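Bilent Teardown Cell – Two-Arm Workstation for Desktop Computers
Product page / Safe use and good practice

Part of the Kostbridge electronics recovery range

Overview

The Bilent cell takes parts out of desktop computers and sets them down in a known place so they can be logged, tested or wiped. It is supplied as a bench, two arms, grippers, a wrist camera and a fixture plate. The operator opens the case and loads the job. The arms handle drives, memory, small boards and cables within the limits given below.

This page covers the rules that apply to the cell in use. Mounting, power and network details are in the installation sheet. Buyers outside our service area should contact Sanix, who hold the spare fingers and fixture plates.

Standards that apply

The robot arms are industrial robots under ISO 10218-1. The cell as a whole, including grippers, bench and fixture, falls under ISO 10218-2. Where a person works within reach of a moving arm, the guidance in ISO/TS 15066 on contact force and pressure should be used as well. The risk assessment follows ISO 12100.

A cell built from compliant parts is not compliant by default. The integrator must assess the finished cell with the gripper fitted and with the parts it will carry. A hard drive has square metal corners, and the assessment has to treat it as part of the tool for as long as it is held.

Preparing the case

Disconnect the power cord and hold the case power button for 30 seconds before the side panel comes off. Do not open the power supply unit. It stays in the case at all times and is not a target for either arm.

Lay the tower on its side with the open face up. Check that it does not rock. If it does, correct the support under the case and run the position check again. Any loose screw found inside the case is to be removed by hand before the program starts.

The bench frame, the case and the fixture plate mount are tied to a common ground point. Operators wear a wrist strap when touching boards. Test the strap at the start of each shift.

Reach and clearance

Cables are the main cause of stopped jobs. The fingers are narrow so they can work between connectors and drive rails, but the linkages behind them are wider and will meet the case wall or a cable bundle first. Set the approach from the linkage outline, with the fingers open to the widest point used in the program. Our default clearance is 3 mm on each side. It may be raised, and may be lowered only after a slow-speed trial.
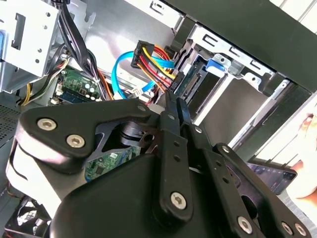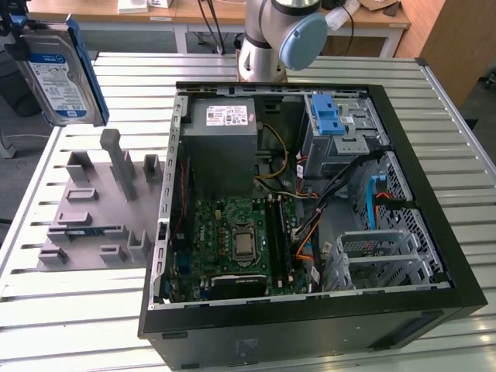
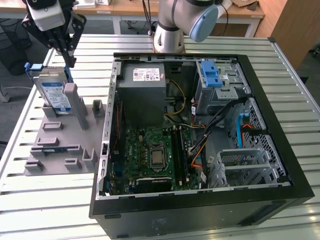 Open desktop tower, seen from the gripper in the first picture and from the bench side in the other two.

Speed and force

Inside the case the arm runs in reduced mode. The gripper force limit for a bare 3.5-inch drive is 23 N and should not be changed from the operator screen. If a drive slips at this setting, inspect the finger pads before doing anything else. Worn pads account for most of the slip reports we receive, and raising the force hides the fault until a part is dropped.

Connectors are gripped by the housing. Pulling by the wires is not permitted in any program we supply, and custom programs that do it are not covered by the warranty. SATA data connectors with a metal latch need the latch pressed first. If the vision check can't find the latch, the job stops and calls the operator.

Two arms over one case

Only one arm may be inside the case volume at a time. The second arm holds at its park point until the first has cleared the upper edge of the case. This is enforced in the controller by a zone lock. The lock is a process function and does not replace the safety-rated zones, which must be set separately and recorded with their checksum.

Hands in the work area

The operator may enter the work area when both arms are in a monitored stop and the status light shows steady blue. A paused program is not a monitored stop. Teaching at the bench is done with the enabling device in hand and at the teaching speed set in the safety configuration.

Fixture plate

Each holder on the plate is assigned to one type of part. Keep the assignment sheet with the cell. Plates are printed parts and wear at the upper edges, so check them against the gauge set every 2 months. A drive that leans in its holder can be gripped off center on the next pick. Replace the plate; do not shim it with tape.

Data-bearing parts

Drives are logged when they leave the case and again when they leave the plate. The two entries must match before the next case is loaded. A drive with a cracked housing or bent connector goes to the manual tray and is never regripped.

Training and records

The operator course at our Phetsri site is run by Ramil Gatchalian and includes the zone lock and gripper modules. Refresher sessions are held each July. Keep the risk assessment, the safety checksum and the pad replacement log together – the service engineer will ask for all of them before starting work on the cell.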